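Grirneck Cunito
Handheld gripper for recording demonstrations

Teach a robot by doing the job yourself! Cunito is a gripper you carry around by hand. Pick things up, put them down, open a door, and every move is saved as an example your model can learn from. No robot has to be in the building, so you can record wherever the work is, and that still makes us happy every time we see it.

Two soft black fingers close when you squeeze the handle and open when you let go. Most people get the feel of it in 5 minutes. Our own Manouchehr Mirzaei recorded more than 1,000 shelf picks in November and still asks for the next task.

Each unit comes with the Montes recording software, which sorts takes by task and lets you toss the bad ones on the spot (you'll have some, everyone does).

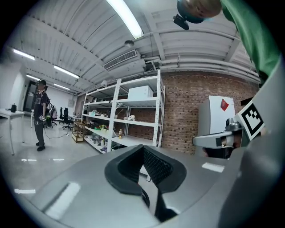

Two people can record in the same room at once, each with their own unit, and Montes keeps their takes apart. Try to mix up the shelves between takes, too. Models love variety!

In the case: gripper, spare finger pads, cable, quick start card
Recording time per charge: 8 hours
Works with: Montes, Givurgate export
Page updated 2025-03-08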